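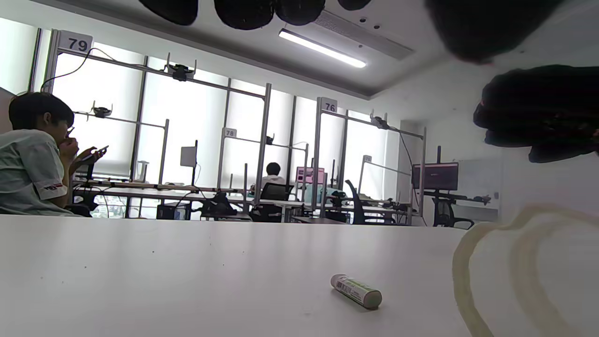

Die Plätze 79, 78 und 76, über den weißen Tisch hinweg gesehen.

Flisura ausleihen: Fragen, die ich ständig bekomme

Ich verleihe das Handschuhset Flisura von Stetiteck und nehme damit auf Wunsch auch selbst Daten auf. Seit Januar landen fast täglich Mails dazu bei mir, und vieles wiederholt sich. Deshalb sammle ich die Antworten jetzt auf einer Seite. Fehlt etwas, schreibt mir trotzdem!

Was ist im Set drin?

Zwei schwarze Stoffhandschuhe mit Halterungen auf dem Handrücken, zwei Armbänder, die Kabel, ein Kopfgurt mit Kamera und ein Stick mit der Aufnahmesoftware Uria. Ein Handschuh wiegt mit allem Drum und Dran 224 Gramm. Das klingt nach wenig, am Ende eines langen Vormittags merkt man es aber im Unterarm. Einen Rechner bringt ihr selbst mit, der ist bei der Leihe nicht dabei.

Brauche ich dafür einen Roboter?

Für die Aufnahme nicht, ihr arbeitet ja mit den eigenen Händen. Wer später einen Zweifingergreifer damit anlernen will, sollte sich vorher überlegen, welche Griffe der überhaupt hinbekommt. Ich hatte einmal eine wunderschöne Serie, in der ständig der kleine Finger mitgeholfen hat ... die durften wir komplett neu machen.

Was kostet der Spaß?

Die Leihe für vier Wochen kostet 993 Euro, Einweisung per Video inklusive. Wer das Set danach behalten möchte, zahlt 1.929 Euro, und die Leihgebühr rechne ich voll an. Versand innerhalb Deutschlands übernehme ich, nach Österreich und in die Schweiz bitte kurz anfragen.

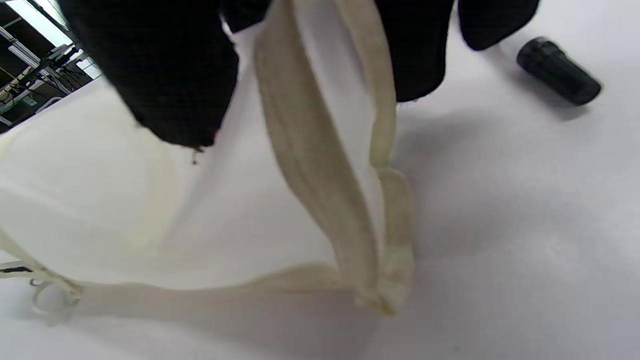

Lesezeit: 4 Minuten

Geht das auch mit Wäsche und anderem weichen Zeug?

Ja, und ehrlich gesagt macht mir das am meisten Spaß. Dünne Stoffe, Träger, alles, was sich verdreht und zusammenknüllt, ist mit bloßem Programmieren ja eine Qual. Mit den Handschuhen legt man es einfach so hin, wie man es zu Hause auch täte. Zwei Tipps: Nehmt eine Unterlage, von der sich der Stoff farblich abhebt (helle Wäsche auf weißem Tisch ist für die Auswertung deutlich mühsamer), und lasst den Start jedes Mal ein bisschen anders aussehen. Wer den Träger immer gleich hinlegt, bekommt später ein Modell, das nur diesen einen Träger kennt.

Wie viele Durchgänge brauche ich?

Kommt auf die Aufgabe an. Für mein letztes Projekt, Kleinteile sortieren und Beutel schließen, habe ich 4.000 Durchgänge abgeliefert, das war aber auch so bestellt. Zum Ausprobieren reicht viel weniger. Fangt klein an, schaut euch die Daten in Uria an und macht erst dann weiter. Ich sage das so streng, weil ich selbst mal zwei Tage lang mit verrutschtem Kopfgurt aufgenommen habe.

Welche Gegenstände eignen sich?

Alles, was auf einen Tisch passt und nicht tropft. Stifte, Dosen, Beutel, Behälter. Bei durchscheinendem Kunststoff bin ich inzwischen vorsichtig, da schimmert der halbe Raum durch, und
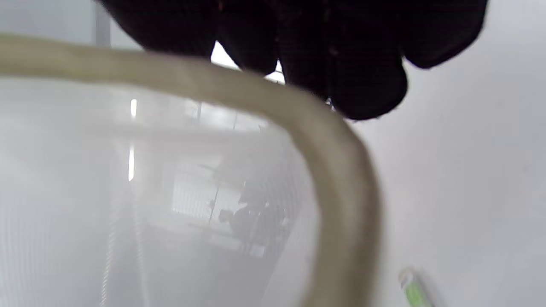 genau damit tut sich die Tiefenschätzung in Uria schwer. Ich habe mir angewöhnt, solche Behälter erst ein paarmal zur Probe zu heben und nachzusehen, ob die Handposition sauber bleibt. Wenn sie springt, hilft es meistens schon, den Tisch zu drehen, sodass die Fenster seitlich liegen.

Passen die Handschuhe jedem?

Es gibt drei Größen, M liegt dem Set bei. Für S und L reicht ein Satz in der Bestellung, das kostet nichts extra. Bei sehr schmalen Händen sitzt die Halterung etwas locker — dann das Armband ein Loch enger stellen und neu kalibrieren. Lange Fingernägel sind übrigens kein Problem, dicke Ringe schon.

Stören die Kabel?

Am Anfang ja. Ich führe sie nach hinten zum Körper weg und fixiere sie am Unterarm, dann hängt vorne auf dem Tisch nichts im Weg. Die Funkversion hat Stetiteck angekündigt, aber ich habe noch keine in der Hand gehabt und nehme deshalb auch keine Vorbestellungen an.

Kann ich meine eigenen Tracker verwenden?

In vielen Fällen schon. Dafür gibt es den Krishnan-Adapter, eine kleine Platte mit vier Schrauben, die statt der normalen Halterung auf den Handrücken kommt. Links und rechts müssen nicht gleich bestückt sein, Uria fragt beim Start für jede Hand einzeln ab, was montiert ist. 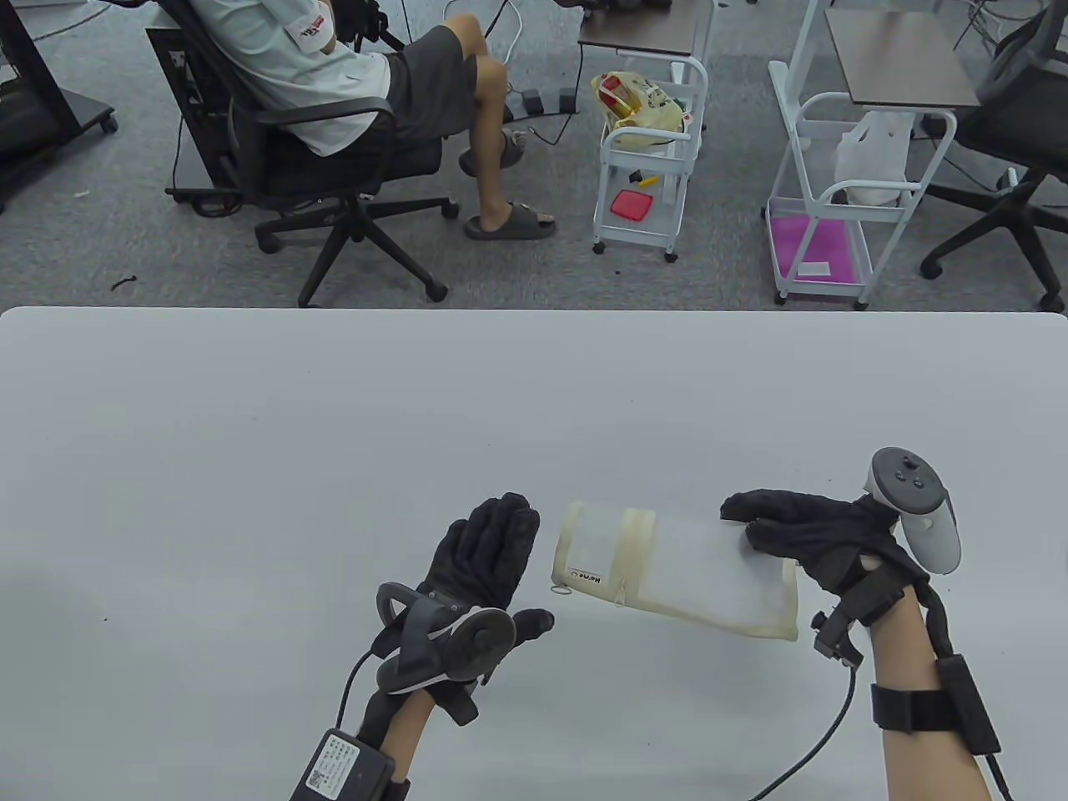
Beidhändig am Netzbeutel: links der Tracker, rechts der Controller auf dem Handrücken.

Wem gehören die Aufnahmen?

Euch. Ich lösche meine Kopie, sobald ihr mir den Empfang bestätigt habt. Wenn bei euch andere Leute im Raum sitzen, klärt bitte vorher, ob sie mit aufs Video dürfen. Die Kopfkamera sieht mehr, als man denkt.

Und wenn etwas kaputtgeht?

Schreiben, Foto dazu, fertig. Durchgescheuerte Fingerkuppen sind Verschleiß, die ersetze ich. Abgerissene Stecker berechne ich zum Einkaufspreis. Bitte nicht selbst löten!

Wie schnell ist das Set bei mir?

Meist innerhalb einer Woche. Telefonisch erreicht ihr mich am besten vor 10 Uhr, danach habe ich die Handschuhe an.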